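Nelen planner update cuts replans in tight spots
2021-06-29

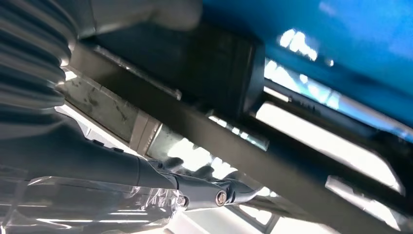
Wrist camera view: linkage joint and bolts, blue bodywork at upper right.

Marden has pushed out version 2 of Nelen, its motion planner for arms that have to reach into cluttered machinery. Free for existing users, download is up now.

Big change is how it treats stuff it can't see behind. Old version marked every hidden pocket as solid and gave up. New one keeps a seperate map for unknown space and lets the arm creep in slow, checking the wrist view as it goes. Shiny paint and clear plastic still cause trouble – depth readings drop out, and the planner backs off when they do.

Test numbers from the company: 869 reach attempts, over 155 of them into gaps the old release refused outright. Planning time per move is down to 40 milliseconds on the shop's standard computer.

"The fins and rods were killing us," said Natanael Miranda, who leads perception work. "Lots of thin edges, all close together. We were replanning constantly."

Control side got a rewrite too. Emerson Furtado's team moved the force limits out of the planner and in to the arm controller, so a light touch on a bracket no longer kills the whole job. Config files from April or earlier need converting, there's a script in the tools folder.

Support for Arain controllers is still in beta. No date on that yet.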